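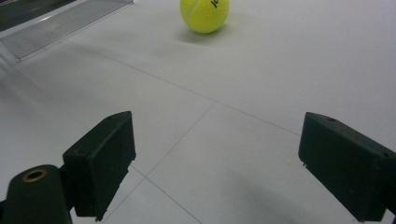

About Drurolach School

Drurolach School is a small day and boarding school for students in Grades 6 through 12. We teach in English and German, and students are expected to work in both by the time they reach Grade 9. No German is needed to enter in Grade 6 or 7. Older applicants take a short placement test and may be asked to attend a language course in the summer before they start.

The school was founded by Ambros Aigner and Ingeborg Eder, who had taught together for 13 years and wanted to run a school with fewer subjects per term and longer lessons. We still work that way. A student takes four main subjects at a time, and each class meets for a double period. Music, art and physical education run all year.

How we are organized

Konrad Grabner is Head of School. He also teaches one section of Grade 10 history. Ingeborg Eder is Director of Studies and handles course selection, schedules and transfer credits. Reto Koller runs the boarding program and lives on campus with his family. Balthasar Oberholzer is in charge of admissions and is the person most families talk to first.

Our largest class has 12 students. Each student has an advisor, who stays with the same group for two years and writes home at the end of every term. Parents can ask for a meeting with the advisor at any point in the year.

Campus and boarding

We have two main buildings. Karras House holds the classrooms, library and dining hall. Killix is the boarding house, with single rooms for Grades 11 and 12 and shared rooms for everyone else. There is space for 100 boarders. Weekly boarding is open to all grades and full boarding starts in Grade 8.

Day students may stay for supervised study until dinner — most of them do in exam season — and can book a guest room in Killix when a rehearsal or an away game runs late. The fee for this is listed on the tuition page.

Plotbridge

Plotbridge is our Grade 11 project year. Students choose a question that crosses two of their subjects, work on it with a teacher from each, and present a written paper and a talk in the spring. Past topics have included river flooding, the pricing of train tickets and the translation of children's books. The paper counts toward the final grade in both subjects.

Admissions

Applications for the next school year open in October. We ask for two years of school reports, a letter from a current teacher and a writing sample done by hand. Applicants then spend a day with us, sitting in on classes and having lunch with students from their grade. Financial aid forms are separate and go directly to the business office. A place can be held for two weeks after an offer is made.

Page last updated March 19, 2023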